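讲稿备注 设备预算那一场 21/12/2021
(自己看的,别发出去。总共20分钟,前面别拖)

开场
直接说题目:双臂加灵巧手,明年怎么买、怎么留钱。不讲技术路线,隔壁场讲。
先问一句在座有几位是管采购的,几位是用设备的。两边听重点不一样。
说明一下我们是Tulunach,做小件装配集成,不卖手也不卖臂,所以今天不推产品。

第一部分 报价单和真正花的钱
报价单上写的是臂、手、控制柜。大家盯着这三行砍价,砍完很高兴。
然后到货,缺东西。桌子、线、备件、任务板、布线的人工、培训,一行都没有。
我们Rustad那个项目就这样,预算批下来以后又补了6次单。每次都不大,每次都要重新走签字,时间全耗在这上面。
讲慢一点,这里听众会有共鸣,留点时间让他们笑。
建议:第一版预算就把“杂项”拆开写,不要合成一行。合成一行财务必砍。

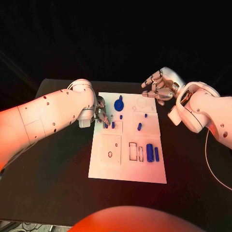
末端执行器的钱要单独立项,别跟臂绑在一个包里。臂能用很多年,手指是耗的,两样东西折旧年限不一样,放一起以后换手就得动整包合同,非常麻烦。Nollura第一年就是绑着签的,后来拆包拆了两个季度。再说选型,左右两边不一定要买一样的。像这张,左边是金属多指夹爪,指尖快碰到那个蓝色小销子了,右边是五指的仿人手,张着,什么都没碰。两种都上桌,备件就得按两套算,手指、关节件、线,各备各的。问供应商一句:手指能不能单根换?不能单根换的,报价再低也要重新算帐。这句话一定要讲到。

第二部分 任务板,便宜但别省
很多人觉得一块板子加几个零件值什么钱,自己随便弄一块。
自己弄可以,但是图纸要留,公差要写,零件要多做几份。小件最容易丢,丢一个验收就停在那。
采购合同里的验收动作要跟板子对上。圆的、方的、要转的、要推的,每一类写清楚怎么算成功。
我们给Grolodetti写的验收条款是成功率97%,写之前跟供应商吵了很久。吵是应该的,签之前吵比签之后吵好。
(这里可能有人问97怎么来的,答:按他们产线能接受的返工量倒推的。别展开)
板子要买2块,一块调试用,一块封存,验收那天才拿出来。

第三部分 线、灯、地方
线缆。拖在外面的线算易损件,备件表里要有。
灯光。展厅的灯跟车间的灯不是一回事,视觉要在哪种光下工作,合同附件写明。演示现场打彩光好看,验收不能在那种光下验,至少不能只在那种光下验。
场地。桌面高度、承重、离墙多远,问清楚再订桌子。先订桌子后来锯桌腿的事我们干过。
安全围栏归谁买?每次都没人认领。写进去。

切下一张
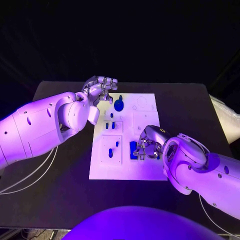

双手同时上板:左手靠近蓝色旋钮,右手在蓝色方块处

接着讲双臂的价钱。两只手一起干活,调试工时不是单臂乘二,我们的经验要往上多留。供应商报的调试一般按单臂的口径报,要当面问清楚,让他写成双臂协同的工时。
转旋钮这种动作和拿方块这种动作,难度差很多,调试工时分开报。混在一起报的,最后超时都算不清是哪一项超的。
还有,双臂互相避让要不要另外收软件授权费?有的收,有的不收,有的第一年不收第二年收。第二年收的最坑,预算表里根本没那一栏。

第四部分 时间表
1月报预算的单位,现在就得把询价发出去了,再晚就是拍脑袋填数。
询价发出去不要只要总价,要分项,要交期,要备件单价有效期。
交期按供应商说的再加一段缓冲,加多少看各家,我不给数字,给了回头有人来找我。
付款节点:预付、到货、验收、质保金。尾款绑验收,验收绑任务板,环环要扣上。前面哪一环松了后面都没用。
维护合同从第一年就谈,不要等过保。过保再谈没有议价余地。

要是时间不够
砍掉灯光和场地,保留末端单独立项、任务板买双份、双臂工时。
要是时间多
讲Rustad补单那段细一点,把补的东西念一遍:垫板、线缆护套、备用手指、急停盒、培训、还有一次运费。

提问可能会有的
租还是买?答:先租一段再买可以,但租期里练出来的程序归谁,合同先写。
二手臂行不行?答:臂可以看,手不建议。
国产还是进口?答:看备件到货要多久,别的以后再说。
能不能把分项预算表发给大家?可以,会后留邮箱,表头要先把客户名字删掉(记得删!上次忘了)

翻页笔电池带备用。水放左边。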